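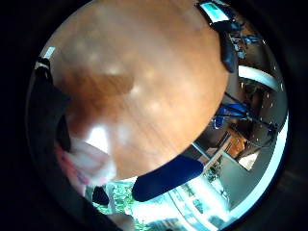
Polished wood with the overhead lights catching it.

Olilano – member rolls of the Stallby friendly societies

Hello, and thanks for downloading this. Olilano is a set of plain CSV files typed up from the old roll books of the friendly societies and dining clubs that used to meet in Stallby. If you've never come across a friendly society, it was a club where you paid in a bit each week and got some money back if you fell ill, plus a decent funeral and (usually) an annual dinner. I got hooked on them while looking for a great-uncle, who I still haven't found!

What's in the folder

members.csv has one row per person per society. If somebody joined two clubs they get two rows, and I haven't tried to join them up.
societies.csv lists the 13 societies, with the years their books cover and where they met.
offices.csv says who was president, secretary, steward and so on, and in which year.
dinners.csv is my favourite. It's the annual dinners, with the price of a ticket and the menu where anyone bothered to write it down. There are 46 of them and an alarming amount of boiled mutton.
notes.txt is my running list of odd things, in no sensible order.

Everything is UTF-8 with commas between fields and a header row. Dates are year-month-day where the book gives a full date, and just the year where it doesn't. Please don't let your spreadsheet "help" with the dates. Mine turned half a column into American ones and it took me an evening to put right.

Where it came from

Most of the books are in the reading room at Stallby, which let me photograph them on condition that I didn't lean on the spines. Two came from the old Florex works, where the packing hall had its own sick club right up until the hall closed. I typed the lot by hand from my photos. I did try text recognition on a few pages, but the clerk of the Golob Society wrote his capital L and capital S exactly alike, and the computer was even worse at telling them apart than I am.

How I typed it

Spellings are as in the book, so you'll find the same family three ways on one page. The surname_guess column is my own attempt at a tidy version for searching. Use it for finding people and then quote the surname column. Trades are left alone too, abbreviations and all – "lab." is labourer, "carr." could be carrier or carter, and I've given up on "w.m." altogether. If you know what it means, please write in.

A question mark in square brackets means I couldn't read a word. An empty cell means the book was blank. Ages are the age at joining, as told to the clerk, and I suspect plenty of people shaved a few years off because the joining fee went up as you got older.

Things to watch out for

Roughly 20 per cent of the rows have no leaving date. Some of those people died, some moved away and some simply stopped paying, and the books don't say which. Please don't work out membership lengths from the blanks.

Women are badly under-counted. Only 4 of the societies took women as members in their own right, and the rest tucked widows into the back pages under the husband's number. I've added those where I could read them, marked W in the status column.

The Golob book has had some pages cut out near the end. I've left the gap in the row numbers so that it shows.

I've taken out the sickness notes. They're fascinating, but several name families who still live round here and it didn't feel right to put them online.

Using it

Do what you like with it, as long as you say where you got it. For a family tree, a line saying "Olilano rolls, Stallby" plus the society and page number is plenty. The page column is the one written in the book, so you can go and check me.

Changes

The September version fixed the swapped columns in offices.csv (sorry to the treasurers who spent months listed as doorkeepers) and added the second Florex book. Next up are the loose subscription cards, which are in a shoebox and in no order at all.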